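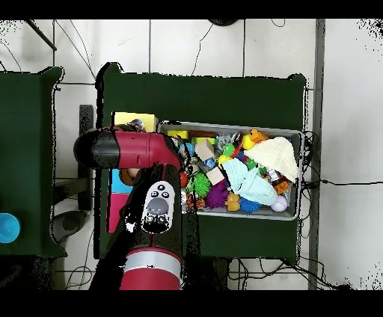

Before you steam a garment from the Kollis line, please read the care label inside the left seam. Labels with the letter K allow steam, and labels without it allow only a cool iron. Do the first test on a small piece of knit cloth, for example a cream one, where water marks are easy to find.

Setting up the Skosthorpe garment steamer

1. Put the base on a flat floor, 3 feet or more from curtains.
2. Fill the tank with 24 ounces of clean water. Close the cap until it clicks.
3. Push the pole into the base and turn the ring to the right.
4. Hang the garment by the shoulders. Close the top button only.
5. Switch on and wait for the green light.
6. Move the head slowly from the collar down to the hem.

Note: Silk and pleated skirts must be steamed from the inside.

Caution: Do not steam a garment while a person is wearing it. Do not put the head on sequins or glued trim.

7. After use, let the head cool for 10 minutes, then empty the tank.

Manual revised 11/05/2026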